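Cuaderno de simulación, Dirnen
17 de noviembre de 2023

Sigo con la evaluación de la política entrenada en octubre. Misma disposición para todos los episodios: platos rojo y negro delante de la base, bol, plátano, las dos tazas, cajas amarilla y negra a la derecha. Solo cambio la semilla y el ruido en las articulaciones.
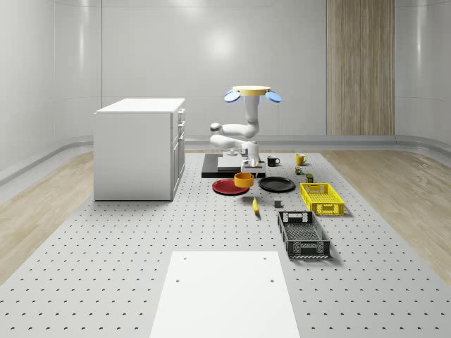

Lanzo 44 episodios y descarto 4 por error de carga. De los 40 válidos, más de la mitad fallan en la aproximación. Hagos Hadgu propone bajar la ganancia en el último tramo; Clotilde Rey prefiere tocar antes la recompensa. Pruebo primero lo de Hagos.

Con la pinza sobre el plato rojo guardo el estado y repito desde ese punto, para separar la aproximación del agarre.

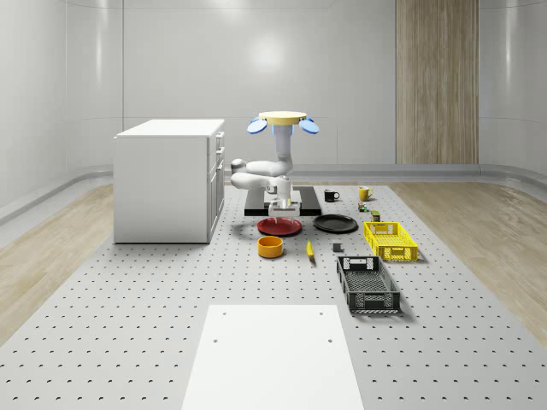 p. 44

Pendiente: pasar los registros a Colette Collet y repetir con dos semillas nuevas. Revisar también el coeficiente de fricción del plato.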